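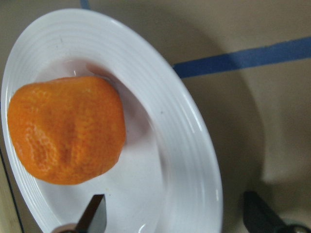
Adalberto Toledo thinks we should stop collecting and start training, and he told the whole club so before I had my coat off. His argument is that 94 demos of one fruit going onto or off a plate is plenty, and that the other teams at Sultlow won't have half that. Maybe. I asked how he knew what the other teams had and didn't get much of an answer.

Nov 5, 2021
4 min read

My objection, for the record. Our demos nearly all start with the fruit in the same part of the plate. We call the model "Kaltarham" as if it were finished, but so far all it has learned is where we like to put a mandarin. Last week's version scored 25 out of 30 and everyone cheered. I moved the plate one hand's width toward the tape and it went for the old spot with total confidence. I did not cheer.

Things I still don't trust:

- The ridged rim. White glossy plate, overhead lights, glare on the grooves. Adalberto says the network will sort it out. I'd like to see it sort it out with the blinds open.
- Finger opening. We start every approach with the fingers wide, so one of them can end up outside the rim. Fine going in. Closing is another matter, and the rim is in the way.
- Shadows. The fruit's shadow is pinkish against the white and I suspect the color mask picks some of it up. Need to check the threshold before blaming anything else.
- The Erex script, which reports "success" whenever the gripper stalls. It will stall on a plate too.

We have 2,261 frames labeled from the wrist camera. I went back through a batch and found fruit labeled as plate. No idea how many more. Will redo that batch myself.

We use cookies to improve your experience. By continuing to browse you accept our cookie policy. Accept | Manage settings

Agreed in the end: new plate positions first, then training. Adalberto wants it written down that he thinks this is a waste of an afternoon. Written down.

Amaral rules still don't say whether the judges bring their own plate. Emailed again.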